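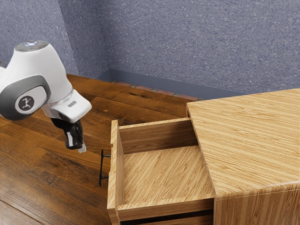 How long does saffron keep once the packet's been opened?

Two years is what I work to, in a small sealed jar in a dark cupboard. After that it's still safe to eat but the flavour drops off, so use it up in something everyday and buy fresh.

That's the question I get more than any other (it accounts for a good chunk of the 452 comments on my old paella post), so I thought I'd put all my saffron tips on one page where I can find them myself. I've been cooking with it for years and I wasted a heap of money at the start. I threw dry threads straight into a boiling pot, I kept the jar on the windowsill over the sink where it looked pretty, and I once bought a bag at a holiday market that was mostly dyed something-or-other. You can skip all of that.

Buying it

Buy threads. Powder is handy and I've had some decent powder, but you can't see what went into it, and it's the easiest form to bulk out with turmeric or paprika. With threads you can at least have a good look before you hand over your money.

What I look for is deep red, all the way along or very nearly, with one end flaring out a bit like a tiny trumpet. A few threads with pale yellow tails are fine and just mean a lower grade. Lots of yellow means you're paying saffron prices for the part that doesn't do much. Threads should be dry enough to snap. If they bend and feel a bit leathery they've either taken on moisture or somebody has given them some to bump up the weight.

I buy mine from Yusof, the grocer near the train station, where it's kept behind the counter next to the batteries. They sell it in one gram boxes and that's the size I'd go for unless you cook for crowds. A gram goes further than you'd think! I get a good many family dinners out of one. The bigger tins look like value, and they are if you use them, but half of mine went dull before I reached the bottom.

I've also had a good run with the Kostilum threads, which come in a little glass tube with a cork. Lovely packaging, terrible cork. Decant it the day you get home.

Checking what you've got

Put three or four threads in a few spoonfuls of cold water on a white saucer and walk away. Real saffron takes its time. The colour creeps out slowly, a golden yellow, and the threads themselves stay red even after a quarter of an hour. If the water goes bright orange or red within seconds and the threads turn pale, you've got something dyed. Have a taste of the water too. It should be a little bitter, a bit like hay and honey, and never sweet. (It smells sweet. It doesn't taste sweet. That trips everyone up the first time.)

The other one I do is rub a wet thread between two fingers. It should stain your skin yellow and mostly hold together. If it goes to mush, be suspicious.

Safflower gets sold as saffron all over the place, quite often by people who don't know the difference themselves. It's a dry, frizzy sort of petal, more orange than red, with hardly any smell. Nothing wrong with it as a colouring. Just don't pay more than a couple of dollars for a bag.

Storing it

Light is the worst thing for it, then damp, then heat. So a clear jar in the rack beside the stove gets it from every direction, and I know that's where most of us have our spices, me included. Mine now lives in the pantry, in its own small glass jar wrapped in a twist of foil, inside a biscuit tin with the vanilla beans. Keep it in glass or metal. I've tried those soft plastic zip bags and the smell finds its way out, so your flour ends up more fragrant than your saffron.

I don't keep it in the fridge. Every time you take it out and open it, the warm kitchen air hits the cold threads and you get a bit of condensation, and damp saffron goes musty. The freezer is all right for a sealed spare box you won't touch for months, but let it come back to room temperature before you break the seal.

Write the month on the lid. I put a strip of masking tape on mine that just says "October" or whatever it is, and that's enough to jog my memory.

And dry fingers, please! Or use a pair of clean tweezers.

Getting the most out of it

This is where I went wrong for so long. Saffron needs a soak before it goes in the pot. If you drop dry threads into a dish at the end you'll get some pretty red squiggles and not much else.

The way I do it now: put your pinch in a mortar with a tiny pinch of sugar or salt and grind it to a powder. The grains give the pestle something to bite on. Tip it into a cup, pour over a few tablespoons of warm water (warm from the kettle after it's sat a bit, not on a rolling boil) and leave it for at least twenty minutes. An hour is better. I've left it all afternoon with a saucer on top and it came up the colour of a sunset. Then swirl some of your cooking liquid around the cup to get the last of it out, and in that goes as well.

If you don't own a mortar, fold the threads into a square of baking paper and run the back of a spoon over it. A little electric grinder won't work for a small pinch, it all just flies up the sides and sticks there. I have a Watavix one that I love for cumin and coriander seed and I've given up asking it to do saffron.

Some people put an ice cube on top of the ground saffron and let it melt slowly. I was very doubtful about this, but I've done it a few times now and the colour is gorgeous. Flavour seems the same to me. Try it if you've got the time and like watching an ice cube.

You can steep in other things too:

Warm milk, for custards, rice pudding and buns. Fat carries the flavour beautifully.
White wine, for mussels or risotto, but give it longer.
Stock, if that's what's going in the dish anyway.
Melted butter on its own is a bit hopeless for colour, so I do a spoonful of water first and whisk the butter into that.

How much

A pinch, everyone says, and then never tells you whose fingers. I'm after fifteen to twenty threads for a dish that feeds four. For a big pan of rice I'll go to thirty. Past that you start heading into medicine cabinet territory, and there's no fixing it. I did it once with a fish soup and even the dog next door looked at me sideways.

My usual rice is a mug and a half of basmati, rinsed until I'm bored, with an onion cooked very slowly in butter first. The saffron water goes in with the rest of the liquid. If you'd like it streaky, with white grains and gold grains together, cook the rice plain and dribble the saffron water over the top right at the end, lid on, off the heat, ten minutes. Don't stir until you serve it. It looks like you've gone to a great deal of trouble.

For cakes, I weigh out 455 g of flour for a double batch of buns and use a generous pinch steeped in the milk overnight in the fridge. The dough is a beautiful yellow before it even goes in the oven.

When to add it

Early for flavour, late for smell. With anything that simmers a long time I hold back a third of the soaking water and stir it through just before it goes to the table. You lose a lot of the perfume to the steam otherwise. It makes the kitchen smell wonderful but I'd sooner eat it.

Go easy on the other strong stuff in the same pot. Garlic is fine, onion, orange peel, a bit of cinnamon, almonds, all good. Smoked paprika will walk right over the top of it. So will a heavy hand with cumin, and rosemary is a bully. If I'm making something with chorizo I don't bother putting in much saffron at all, just a few threads for old times' sake.

Stains

Oh, it stains. Wooden spoons, plastic tubs, the grout, your good tea towel. Rinse with cold water straight away, before soap and certainly before hot water, and then work in some dishwashing liquid. For a yellow plastic container, a smear of bicarb and water left overnight and then a day in the sun on the back step does wonders. Clothes I put out in the sun as well once they've been washed, and that's faded every splash I've had on white cotton, though I wouldn't try it on something dark.

On a benchtop, wipe it up quickly and don't let the soaking cup sit in a ring. I use a dark saucer underneath now. My pestle is permanently yellow and I've made my peace with it.

If you've run out

Turmeric will give you the colour and none of the flavour, so use a quarter of a teaspoon at most or you'll have curry. I sometimes put that in with a strip of orange peel and a bay leaf and call the dish something else. Annatto's milder if your shop stocks it. There's a packet mix called Instead in the supermarket spice aisle that I keep for weeknights when the kids just want their rice yellow, and it does that job perfectly well.

Old saffron that's lost its oomph isn't rubbish either. I grind up twice the usual amount and put it in a bean stew or bread dough, or steep it in a jar of honey for toast. The honey takes a week or so on the bench, give it a stir when you walk past, and it's lovely on a crumpet with ricotta.

Next on my list is vanilla beans, so if you've got a good way of reviving the dried-out ones, pop it in the comments!

3 comments

Filed under: Pantry, Spices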